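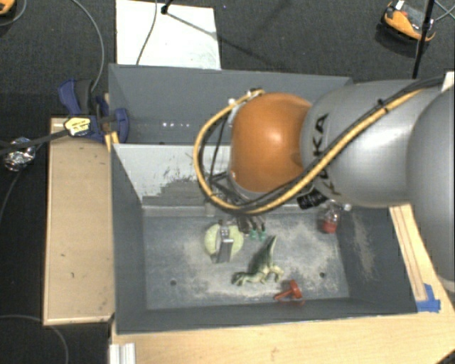
Print this article
E-mail this article

I've been trying to get the color orange right on my kitchen wall since July, and I would like it noted that I am not a fussy person. I wanted a warm orange, the kind that makes you feel like somebody just handed you toast. The first sample dried the color of a traffic cone. The second was salmon, and I don't care what the can said. What I had in my head was something bright and rounded and a bit glossy, like the joint on that KUKA arm, the way it jumps out next to all the grey, and it took me an embarrassingly long time to figure out that the grey was half the trick!

I got that from Thư Tăng, who mixes paint at Setiawan on Bindcombe Street and has the patience of a saint. She looked at my chips (I had them in an envelope, sorted) and asked what else was in the room. Cream cabinets, I told her. Yellow curtains. A honey-colored floor. She kind of winced. Put orange in with all that, she said, and it has nothing to push against, so it goes muddy or it starts shouting.

So the curtains came down. I hung a plain grey pair from the guest room, clipped up crooked, just to see, and my horrible traffic cone patch calmed right down. I stood there with my coffee going "huh" at a wall.

Of course by then I was in deep. I had nine sample pots on the counter and names written on the plaster in pencil. My neighbor Theano Gavalas came by on Saturday to return a cake pan and stayed two hours. She grew up in a house with an orange hallway and says her mother repainted it every few years and never once bought the same shade. Theano voted for number 5. I was leaning toward number 353 on the Poren chart, a touch browner, and we held it up by the window, then by the stove, then under the awful ceiling light, where everything looks like soup.

Do check your color at night, by the way. We eat dinner in that kitchen after dark for half the year and I'd been judging paint at ten in the morning like a fool.

I went with 353. Two coats, satin finish, one wall only, and I kept the grey curtains. The guest room has the yellow ones now and they look fine in there.

Print this article
E-mail this article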